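**Tiago Louro to Open Illmont Literary Weekend**

29 January 2019

Poet and translator Tiago Louro will give the opening address at this year's Illmont Literary Weekend, the Kolley Library Foundation announced. The address will be given in the main reading hall of the Kolley Library in June and is free to the public. Seating is limited, and tickets must be reserved in advance.

Louro is the author of four collections of poetry. The most recent, "Salt Ledger," received the Varghese Prize for a book of poems written in or translated into English. The collection is made up of 50 poems in three sections. The first and third sections are written in unrhymed couplets. The middle section is a single sequence in prose, set in a river port over the course of one winter.

The prize is given every second year. It carries a cash award and a reading tour of member libraries, of which Illmont is one. The Illmont address will be the last stop on that tour and the only one at which Louro will read from new work.

According to the program notes, the address is titled "The Working Copy." It deals with the revision of poems after they have been published. Louro has changed the text of at least one poem in each reprint of his books, and the second collection now exists in three different states. The notes say he will read two versions of the same poem and discuss the changes line by line. A printed sheet with both versions will be handed out at the door.

"I used to think of the printed book as the end of the job," Louro said in a statement released by the foundation. "Then I had to read from it in public for a year. You find the weak line quickly when you have to say it out loud." 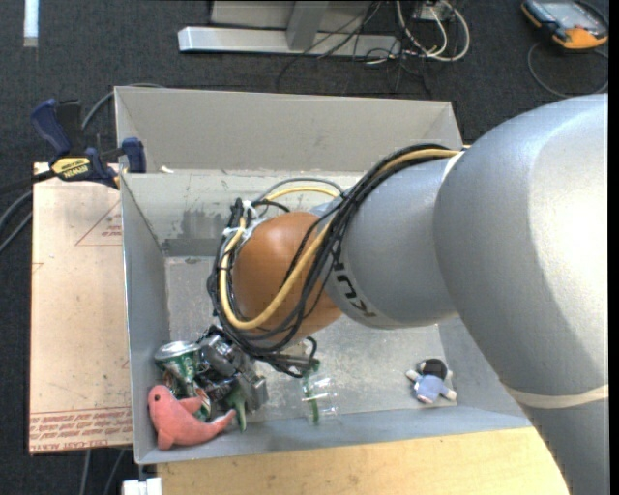

The address will be followed by a discussion period of 30 minutes. Questions will be taken from the floor and may also be submitted in writing when reserving a ticket. A signing will be held in the east lobby after the discussion. Copies of "Salt Ledger" and the two earlier collections still in print will be on sale there. The first collection is out of print, but the library holds two lending copies and one reference copy.

The program for the rest of the weekend includes readings, panel sessions and a workshop in translation. The workshop will be led by Louro and is open to writers at any level. No knowledge of a second language is required. Participants will work from a plain word-for-word draft of a short Portuguese poem, supplied on the day, and will produce an English version of their own. Places in the workshop are limited and will be assigned in the order in which applications are received. A waiting list will be kept.

The annual Sotier Reading, given each year by a poet who has not yet published a full-length book, will take place on the second evening. Submissions for the reading are still open. Entrants should send six to ten pages of poetry in a single file, with no name on the pages themselves. Work that has appeared in magazines is eligible, as is work in a chapbook of fewer than 40 pages. The selected poet will receive a fee and travel costs and will be published in the foundation's pamphlet series.

Last year's weekend drew a total attendance of 3,178 across all events, counted by session. The opening address was the largest of these, with 828 people in the reading hall and the adjoining gallery, where the sound was relayed through speakers. The foundation said the relay will be used again. Tickets for the hall and the gallery will be issued separately this time – last year a single ticket covered both, and seats in the hall were filled in order of arrival.

Other changes have been made to the schedule. Panel sessions have been shortened from 90 minutes to an hour, with a 20-minute break between them. The small press fair has been moved from the upper floor to the ground floor and will have space for some 80 tables. Presses that took part last year will be offered a table first, after which the remaining space will be opened to new applicants. Each table may be shared by no more than two presses.

The children's program will run in the annex on both mornings. It consists of a story hour, a bookmaking session and a short reading by students from the Illmont schools. Children under eight must be accompanied by an adult for the bookmaking session.

The opening address will be recorded. An audio file and a transcript will be placed in the library's online collection after the weekend and will be available without a library card. The panel sessions will not be recorded. Live captions will be shown on a screen at the front of the hall during the address, and sign language interpretation can be arranged for any event if requested at the time of booking.

Ticket reservations for the opening address will be taken at the main desk of the library and through its website. Each person may reserve up to four tickets. Reserved tickets that have not been collected 15 minutes before the start will be released to people waiting at the door. Tickets for the panel sessions are not required – entry is by order of arrival. The full program, including the names of panel members and the list of presses at the fair, will be published in the spring.

Application forms for the translation workshop and guidelines for the Sotier Reading can be picked up at the main desk or requested by mail from the Kolley Library Foundation. Requests by mail should include a stamped return envelope and state which of the two documents is wanted.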